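# How to Read a Board (speaker notes, lunchtime version)

Slide 1 is up while people sit down. Let them look at it for a bit, don't talk over it.

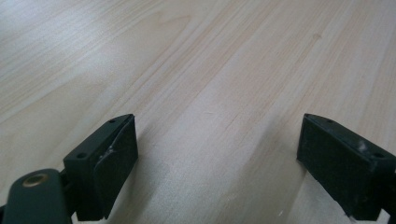
## Opening

Hi everybody! Ask who has ever run a hand over a table and wondered why the lines bend. Wait for hands. Then straight into the tree — one ring for each growing season, pale earlywood in spring, darker latewood as summer goes on.

Hold up the carrot. (Érica Arruda taught me this and it works every single time!) Slice it across: circles. Slice it lengthwise, near the outside: long pointed arches. Same carrot, same rings, different cut.

## Three cuts

- Flat-sawn — arches, also called cathedrals. Point back at slide 1, there's a faint one near the top.
- Quarter-sawn — straight, tight lines. In oak you get ray fleck, so pass the sample around and tell people to tilt it under the lights.
- Rift-sawn — straight lines, much less fleck. Go quick here, the questions always come later anyway.

## Why anyone cares

Wood moves across the grain far more than along it. Tell the Fuvano door story: fit perfectly in February, stuck solid by summer, and Higinio Ocampo planed it with his coat still on.

Veneer next — a thin slice can still show those lovely arches.

## Hands-on, 20 minutes

Hand out the 9 offcuts from Deretti. Pairs guess the cut, then flip to the end grain and check. Walk around, get excited with them. Solange Miranda has the spare magnifiers.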